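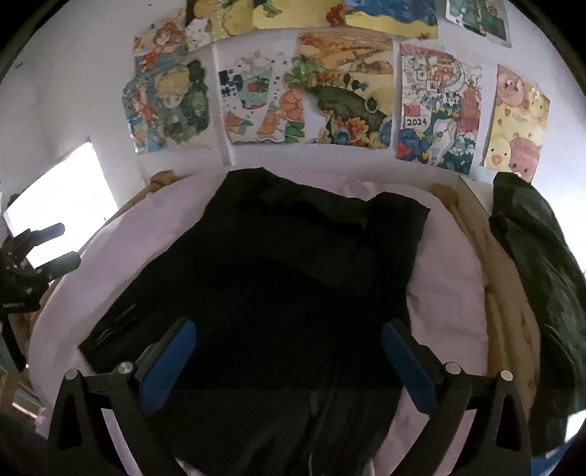 Does the folding-on-the-bed method work?

Last updated: Jun 6, 2023

I have been suspicious of folding advice for years. Somebody online lays a shirt on a perfectly made bed, tucks in the sleeves, and ends up with a little square that stands up by itself. Mine fall over.

The version I tried this time came from a tidying booklet called Alow, which my neighbor Pierina De Luca swears by. It runs to 16 pages and has a great deal to say about "resetting" your clothes. You put each thing flat on the bed, collar away from you, smooth it from the middle out, then fold the sides in and roll it up from the bottom. The booklet claims you can free up to 13 inches of drawer. It doesn't say whose drawer.

I will give it the bed. A bed is a better place to fold than the top of a dresser, and a pale sheet under dark clothes means you can see the lint. I hadn't appreciated how much lint I own. Black clothes are the worst for this, and I have far too many of them.

The rolling I don't buy. T-shirts, fine. Anything with a real collar comes out creased right where people look, and I'm not ironing something I just put away. Jackets went back on hangers – where they had been perfectly happy.

I also skipped the drawer dividers. Badico makes a set and Femham makes one that looks the same to me for more money. A cut-down shoebox holds socks as well as either.

Pierina thinks I should give it until August before I complain. Maybe. So far the T-shirt drawer does close, which it didn't before, but I also got rid of a bag of T-shirts that same afternoon, so I'm not handing the credit to a booklet yet.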